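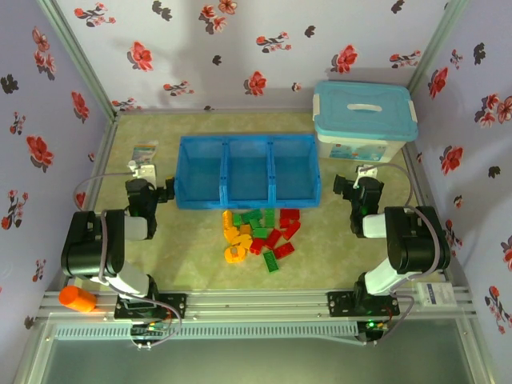
Peel and stick wallpaper lifting at the corners in a small room

I put up floral peel and stick paper in our laundry alcove in August. It's the Ruvon brand, pale background with big flowers, bought as three rolls from the Grelitz outlet. Three walls, all painted drywall. The flat parts are fine. The two inside corners have started to pull away, mostly in the top 20 inches, and one seam has opened enough that I can see the paint behind it.

I wiped the walls down before I started but did not prime. The paint is a washable eggshell that was here when we moved in. The dryer vents outside, so I don't think damp is the problem, but the room does get warm.

Can I glue the corners back or do I have to take the whole thing down? The rolls came to 216 dollars and I would like to not buy them again.

posted by vuvmont_renter

You don't have to take it down. The corners lift when one piece is wrapped around the inside corner and pulled tight. Vinyl shrinks a little as it ages and it takes the shortest path, so it bridges the corner.

Slit it right down the corner with a new blade. Peel each side back 2 or 3 inches, wipe the wall with rubbing alcohol and let it dry. Then run a thin line of seam adhesive on the wall, press the paper back and roll it with a seam roller. Wipe off what squeezes out with a damp sponge before it sets. If a gap shows after the slit, cut a strip from your leftover paper and lap it half an inch past the corner.

For the room getting warm - leave the door open when the dryer runs, at least for the first few days.

I keep the blades, roller and adhesive together in one of those divided plastic bins so I'm not hunting for them with glue on my hands. 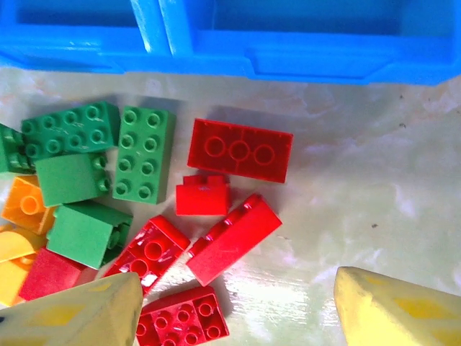

Blue bin with dividers, on the work surface.

Nägeli makes a seam adhesive that comes in a tube with a narrow tip. Any vinyl-over-vinyl one will do.

posted by hangs_paper_3179

washable paint is your problem. nothing sticks to it for long. mine came down in one sheet in the middle of the night. sand with 200 grit and prime if you ever redo it

posted by mudroom_dad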